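Erkby ビール メニュー記録データ README

はじめまして、の人ははじめまして。ふだんはあちこちのクラフトビールの店で飲んでは、黒板に書かれたタップリストを書き写している者です。最初は自分のメモ帳だったんですが、友だちに「それ、表にしてよ」と言われて表にして、表にしたら今度は集計したくなって、気がついたらこんなデータセットになっていました。名前の Erkby は、書き写しを始めた最初の店がある通りの名前からもらっています。

中身は何か

どの店で、どの月に、どのビールが、いくらで、何ミリのグラスで出ていたか。それだけです。1行が1杯分のメニュー表記に対応していて、全部で3516行あります。店の数は23、醸造所の数は133。同じビールが翌月も出ていたら、それは別の行として入っています。「まだある」というのも大事な情報だと思っているので、ここは重複として消さないでください(前に消した版を送ってくれた人がいて、気持ちはうれしかったんですが、元に戻しました)。

ファイル構成

menu.csv 本体。これだけあればだいたい遊べます
shops.csv 店の一覧。エリアと、立ち飲みかどうか
breweries.csv 醸造所の一覧。表記ゆれの対応表つき
notes.txt 書き写したときのひとこと。読みにくいです

文字コードは UTF-8、区切りはカンマ、改行は LF です。表計算ソフトで直接開くと文字化けすることがあるので、読み込み画面から文字コードを指定してください。

menu.csv の列

shop_id 店の番号
month 月。1から12の数字だけで、日付は入れていません
tap_no タップ番号。番号をふっていない店は空欄
beer_name 黒板に書いてあったとおりのビール名
brewery_id 醸造所の番号
style_raw 黒板のスタイル表記そのまま
style 私がまとめ直したスタイル
abv 度数。書いていなければ空欄
size_ml グラスの容量
price 税込みの値段、円
guest その店の自家醸造なら0、よそのビールなら1

style_raw と style を分けたのは、店によって書き方が違いすぎるからです。「ヘイジー」「濁り」「NEIPA」「もやもや」(ほんとにこう書いてある店があるんです!)は、style では全部 hazy にまとめました。サワー系はもっと大変で、フルーツ入りとそうでないものを分けるかどうか三日くらい悩み、結局 sour と fruit_sour の二つにしています。納得いかない人は style_raw から自分で作り直してください。そのために残してあります。

値段の扱い

税抜き表記の店は税込みに直しました。端数は切り捨てです。ハッピーアワーの割引は入れていません。飲み比べセットも、1杯あたりの値段がうまく決められないので外しました。サイズがいくつかある店では、いちばん小さいグラスだけを記録しています。私がたいてい小さいのを頼むからという、わりと勝手な基準です。

グラスの容量が書いていない店では size_ml は空欄のままです。見た感じで250くらいかなと思っても、書きません。100ミリあたりの値段を出したいときは、空欄の行を先に落としてください。落とさないとゼロ割りで怒られます。私は二回やりました。

店についてのただし書き

23の店はぜんぜん均等じゃありません。家から歩いて行ける Derker には毎月行っているのに、電車を乗り継がないと着かない Fairclough は年に数回です。Elby は途中で店の場所が変わりましたが、タップの顔ぶれがほとんど同じだったので、同じ shop_id のままにしてあります。移転後はタップが増えて、番号のふり方も右からに変わりました。tap_no で前後を比べるのはやめたほうがいいです。

それから、8月はどの店も行数が少なめです。暑くて私が出歩かなかっただけで、店がビールを減らしたわけではありません。逆に3月がやたら多いのは、友だちが泊まりに来て連れ回したせいです。季節の傾向を見たい人は、行数そのものより割合で見てもらえると助かります。

使い方の例

いちばん簡単なのは、style ごとに price の中央値を出してみることです。うちの表だと、スタウトが思ったより高くて、ラガーが思ったより安くない。guest で分けると差がもっとはっきりします。自家醸造のある店では、自分のところのビールをやっぱり少し安く出していることが多いみたいです。

醸造所のつながりを見るのも楽しいです。同じ月に同じ店に並んだ醸造所どうしを線で結んでいくと、仲のよさそうなかたまりがいくつか出てきます。コラボビールは brewery_id に最初に書いてあったほうを入れて、もう片方は breweries.csv の備考に書きました。三社コラボのときは……備考が長くなっています。すみません。

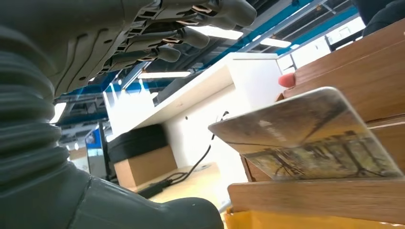

コラボの扱いは次の版でちゃんと直すつもりで、collab.csv という別ファイルに切り出すところまでは決めています。ビールひとつに対して醸造所をいくつでもぶら下げられる形です。今の備考欄から機械的に取り出せるものは取り出して、残りは手で直します。備考の書き方が前半と後半で違うので(前半はスラッシュ、後半は「と」でつないでいる)、手で直すほうがたぶん多いです。

わかっている間違い

・beer_name に半角と全角のスペースが混ざっています。
・abv が50になっている行がひとつあります。5.0の打ち間違いだと思うのですが、元のメモが見つからないのでそのままです。
・Fairclough の12月分は、同じ黒板を二回書き写してしまったかもしれません。
・廃業した醸造所に印をつけていません。確認が追いつかなくて。

ほかに見つけたら、行番号と「こうじゃない?」を添えて教えてください。店のほうから「うちの値段が違う」と言ってもらえるのも大歓迎です。そのときは直した行を notes.txt に書き足します。

利用条件

個人の遊び、授業、ブログ、同人誌、どれも自由にどうぞ。どこかに出すときは Erkby の名前を書いてくれたらうれしいです。値段は書き写した時点のものなので、お店で「データだとこの値段なんですけど」と言うのはやめてあげてくださいね。おすすめ度や点数の列は、これからもつけません。飲んだ感想は notes.txt に少しだけ残っていますが、後半の行ほど字があやしいです。

更新は気が向いたら。だいたい月のはじめの夜、飲みに行かない日にまとめてやっています。次は Elby の新しいタップ表からです。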